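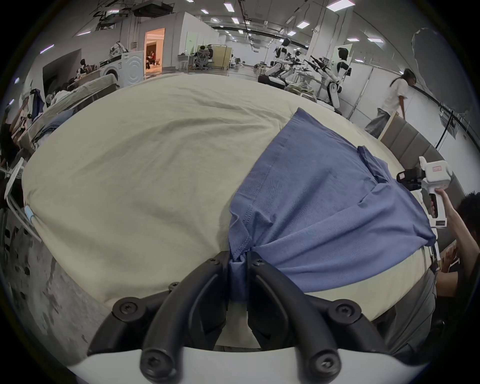
Gredlow book two, second dummy

Friday, September 20, 2019

Dummy back from MacLeish first thing. 145 pages with endmatter, so over again. Spine looks fat for this age group. Left it on the bench under the dictionaries to see if the cover relaxes, it's curling at the fore edge same as the first one. Craig says grain direction. I say lamination. Will ask the printer and not argue about it.

Read straight through with a pencil before lunch. Notes while fresh:

Opening at Florkport harbor still the best thing in it. Leave alone. Effie wants the lighthouse on the first spread, I'd hold it back until the kids need it.

Chapter three drags. Two pages of the aunt explaining the ferry timetable. The timetable IS the clue so can't go, but she could be reading it out wrong and get corrected by the brother. Asked Sorcha to try it as dialog.

Chapter four: the torn ticket is in his left pocket in the text, in her satchel in the drawing. Text wins unless Effie has already inked it. CHECK THIS before anything else.

Chapter nine, villain named too soon. Anyone who has read the first book will get him from the cough. Anyone who hasn't won't care about the cough at all, which is a diferent problem. Put one line back near the start about him coughing in the bakery queue. No recap chapter, please, we tried that and it was deadly.

Read-aloud

Did the cellar scene out loud with Sorcha doing the voices. Goes well up to the locked door, then there's a paragraph with "said" hanging off every line and you run out of breath. Cut half of them. "Penumbra" stays, kids like a hard word if somebody in the book doesn't know it either. "Ledger" needs a hint. Struan G. thinks the cellar is too frightening for seven year olds. I don't, but softened the rat.
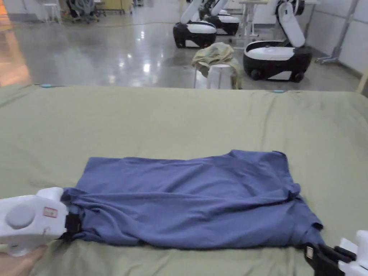 The chapter ending after the cellar is weaker than it was in the typescript. We lost the last line when the page ran over, someone (me, probably) trimmed it to fit. Put it back and take the space out of the picture caption instead.

Type

Body text one size up from the first dummy. Better. Lines still a touch long for new readers, try a wider gutter. Code letters in the cipher page came out in the fallback font, so the little key symbols are boxes. Fendeo export again. Worked fine when I saved the page seperately and dropped it in as artwork, do that for now. Craig to send them the file so they can see it.

Also the page number sits on top of the map. Nudge it or drop it on that page.

Cover

Struan MacKinnon's rough with the two kids on the breakwater, backs to us. Like it a lot. Title lettering fights the gulls. Ask for fewer gulls. The other rough, with the magnifying glass, looks like every other kid detective book on the shelf. No.

To do

- ticket: pocket or satchel (Effie)
- aunt / timetable rewrite (Sorcha)
- cough in bakery
- restore last line, cellar chapter
- cipher page as artwork, resend
- grain vs lamination, phone MacLeish
- blurb. Current one gives away the ferry

Third dummy has to be ordered early enough to be back in December, otherwise it sits over the holidays. If the timetable bit comes in shorter we may lose a whole section of pages and the spine sorts itself out. Sorcha taking the marked copy home over the weekend, pencil notes are in the margins, ignore the ones in chapter two, changed my mind.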